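The Case for the Folding Table

My grandmother had a dining table that seated ten. It was dark, heavy, and covered most of the year by a plastic sheet, and under the plastic sheet was a cloth, and under the cloth was a felt pad. I ate at that table maybe twice a year until I was grown. The rest of the time we ate in the kitchen, off a little table that wobbled, and nobody in the family would have said that we owned a ten-seat table for two meals a year. But that is what we owned.

I have thought about that table a good deal since I moved to an apartment with one main room. I eat at a square folding table. The top has a marble pattern and the legs are black metal. I think more people should live this way, and I want to argue for it without pretending it has no drawbacks.

The first argument is floor space. People who have lived in houses all their lives don't think of a table as something that takes up a room, but it does. A table with its chairs pulled out needs a good deal more floor than the table alone. In a small apartment you pay rent on that floor every day, and you use it for the length of a meal. Romain Marchal, who lives below me, pays the same rent I do and has a solid oak table he inherited. It is a beautiful thing. He walks sideways to get to his window.

The second argument is that a small table keeps the meal small. A bowl, a cup, a spoon and a fork are enough for most of what I eat in a week. Soup, rice with something on it, beans, noodles, oatmeal. I used to put out a place mat, a side plate, a water glass and a second glass, because that was how a table was set in the house I grew up in. Then I washed all of it, including the side plate that had held one slice of bread.

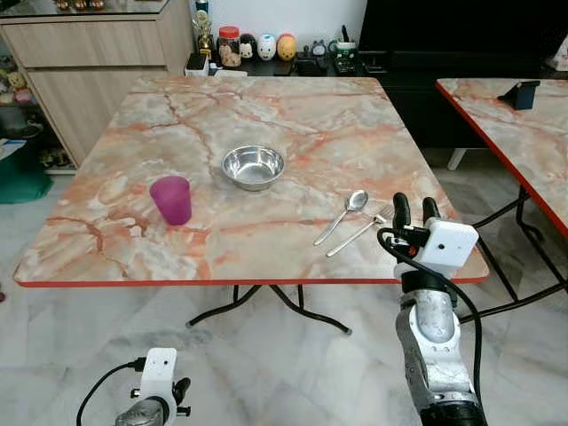 I have nothing against a properly set table. Frauke Schwerdtfeger, an old friend who has hosted more dinners than anyone I know, told me I was confusing laziness with principle. Her view is that you lay the full setting even when you are alone, because if you stop doing it for yourself you will forget how to do it for others. I took that seriously enough to try it for the whole month of April. I set out a napkin, a knife I didn't need, and the second glass. By the end of the month I had not become a better host. I had done more dishes.

What I did take from her is that there should be a setting of some kind. Eating out of the pot while standing at the stove is worse than eating at a table, and I say that as someone who did it for most of my twenties. A cup and a bowl put down before the food is ready means you are going to sit. I now do that part first, before I turn on the burner, and it has changed my evenings more than any recipe has.

The third argument is steel. This one gets me the most disagreement. People think of stainless steel dishes as camping gear, or as something from a school cafeteria. Prasanna Howlader grew up eating from steel plates every day and finds it strange that anyone needs convincing. His mother's plates are older than he is. He has moved four times with them, and he has never wrapped one in newspaper. I have moved three times with ceramic and lost something every time, and one of those moves was across a hallway.

Steel has faults. It is loud. A spoon against a steel bowl sounds like a spoon against a steel bowl, and if that bothers you there is no fixing it. Hot soup makes a thin bowl hard to pick up. You can't put it in the microwave, so leftovers have to be moved to something else or heated on the stove. It shows water spots unless you dry it by hand. I have decided I can live with all of that. I dry the bowl, it takes a few seconds, and then it goes back on the shelf looking much the same as the day I got it.

Plastic cups I will defend less strongly. They scratch and they go cloudy in time. But they are light, they don't break when an elbow catches them, and a bright color is easy to find when you have left it somewhere in the apartment. I like a colored cup next to plain steel. I don't have a deeper reason than that.

There is a fair question about guests, and it is the one I am asked most. When one person comes over, one table is enough. When three or four come, a second folding table goes next to the first. Miłosz Wysocka taught me to buy two of the same table for this reason, so the tops are level and you don't get a step in the middle where glasses tip. If I could give only one piece of advice in this essay it would be that. Buy both on the same day, too. The pattern you like will be gone from the store when you go back.

For guests I add a plate to the bowl. It goes in front with the bowl behind it, cup on the left, spoon and fork on the right, and nothing else. It isn't what the etiquette books show. They put the fork on the left, and Frauke moves it there when she visits. But everyone can tell what each thing is for, and there is still room in the middle for a dish to be passed.
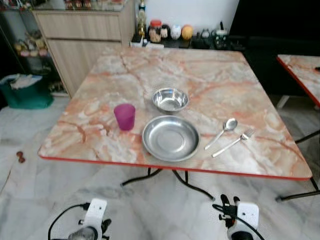
Then there is the matter of money, which I would put last, although other people put it first. A good dining table costs more than most people starting out can spend, so they buy a bad one, and a bad full-size table is the worst of the choices. It takes up the same floor as a good one and the joints go loose in a couple of years. A folding table at a fraction of the price doesn't claim to be furniture for life. If a hinge goes, you are not out very much.

Malte Seidel, who repairs furniture for a living, disagrees with me here, and he has earned the right to. He says cheap folding tables are the ones he sees on the curb every month, and that a table that can be repaired will always be cheaper in the end. He is probably correct over 30 years. I don't know where I will be living in 30 years, or how big the room will be, and I suspect most renters could say the same.

My grandmother's table went to a cousin with a large house. She keeps the plastic sheet on it.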